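The Hand That Wouldn't Let Go

Severin Berchtold still has the plate in his desk drawer, or what was left of it. It broke in November, on an ordinary afternoon at Willeck, when the left hand of the robot he looks after closed on the rim and kept on closing. There was a crack, then a sort of pop, and then everyone in the room was looking at the floor.

"I said 'open' out loud, as if it could hear me," he told me over coffee, laughing a little. "My own hand was wide open inside the glove. I remember staring at it."

I had come to Willeck expecting to hear about clever machines, and I did, but what people there really wanted to talk about was those few seconds. The robot was being driven from across the room by Oliwia Śliwiński, who teaches the new operators, with Severin wearing the second glove for the left side. The two of them had done the same job hundreds of times: pick up the fruit, put it on the plate, slide the plate over, start again. They were good at it, and maybe a bit sleepy (it was after lunch, and there had been soup).

The trouble, once they found it, was almost silly. The glove had dropped off the network, and the hand, hearing nothing new, simply carried on with the last thing it had been told. The last thing it had been told was to squeeze. It squeezed for 9 seconds before Oliwia reached the red button, and she is not a slow person.

Had it been a finger, that would have been a different story, and everyone at Willeck knows it. Domingo Gaete, who runs the workshop, used to reach in and straighten the cloth while the hands were live. He did it the very morning of the break. "I have two daughters who play piano with me," he said, and then he didn't say anything for a while, and went off to find us some cookies.

The fix took 16 days. Now, if a glove goes quiet, the hand stops and goes slack, and it won't wake up again until somebody walks over and resets it. Then came the dull part, which was proving it. They pulled the plug on purpose 2,000 times, in the middle of every kind of grip they could think of, and Oliwia kept the log in pencil because she likes pencil.

They are back to fruit these days, and I sat in for most of a morning - it is oddly restful to watch.

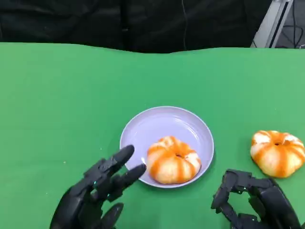 Back to work at Willeck: two mandarins, a lavender plate and the pair of black robotic hands.

Domingo has a long stick with a rubber tip now for straightening the cloth. He made it himself, and he showed it to me twice.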